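Easing a stiff back while you do the housework
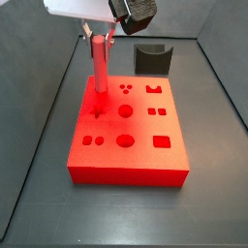 Dilwyn Wogan wrote in to ask whether hoovering counts as exercise, as his lower back complains every time he gets the thing out. It does count, Dilwyn, and you can make it a lot kinder to yourself!

Step forward with the hoover instead of reaching from the waist, and swap hands when you change rooms. I love this one – my shoulders felt looser within a fortnight.

At the sink, open the cupboard door and rest one foot on the ledge inside, then change feet every couple of plates. Bliss!

For ironing, raise the board until your elbows are bent and your shoulders hang easy. Do 2 shirts, put the iron safely down and roll your shoulders back a few times (slowly, and breathe out as you go).

Parvathi Pillai swaps her big washing basket for two small ones and swears by it. I've done the same since October.

If anything hurts sharply, stop and have a word with your GP or physio.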